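The Lunch Room at Drunden

Araba Tsikata took the job in Testville in April, when the rent on her old place went up. It was an office job with a company called Drunden, which sold replacement parts for boilers. She had a desk, a phone and a binder with 524 part numbers in it. By the end of the first month she knew most of them by heart and still did not know the name of the man who sat across from her.

He ate at his desk. Most people did. Araba took her lunch down the hall to a room with one long table, and she read the paper there until one o'clock.

On her thirteenth day a woman was already sitting at the table. She was older, 68 as Araba later learned, and she was eating rice with her fingers, slowly, and looking at the wall.

"You're the new one," the woman said. "I'm Sastis. I do the invoices."

"I thought the invoices came from the main office."

"They come from me," Sastis said.

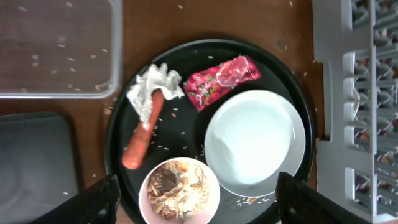

Carrot, napkin and rice on the black tray.

They ate together after that. Sastis talked about her sister, Ratanaporn, who had gone north to get married and had stopped writing. There had been an argument over their mother's house. Sastis had wanted to sell it and Ratanaporn had wanted to keep it, and in the end the bank took it, so neither of them got her way.

"How long since you talked?" Araba asked.

"Long enough that I don't know if she still has the same number."

"You could try it."

Sastis wiped her hands. "You sound like my doctor," she said, and she went back to the invoices.

Araba did not bring it up again. She had a brother of her own in another state, and she called him on his birthday and at New Year's. The calls were short. He told her about his truck. 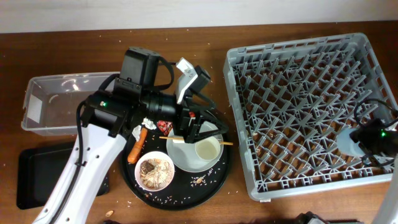
The Call

In the fall Sastis missed three days of work. When she came back she had on a good coat — a green one Araba had never seen — and she did not sit down right away.

"I tried the number," she said. "A boy answered. He's nineteen. He has my father's voice."

"Was she there?"

"She was at the store. I waited on the line until she got home."

Araba moved her newspaper over to make room. Sastis hung the coat on the back of the chair and opened her lunch. She said the bus north left at six in the morning, and that she would need someone to take the phone while she was gone.

"I can do that," Araba said.

"You'll have to learn the invoices."

"All right," Araba said, and she went to get a pencil.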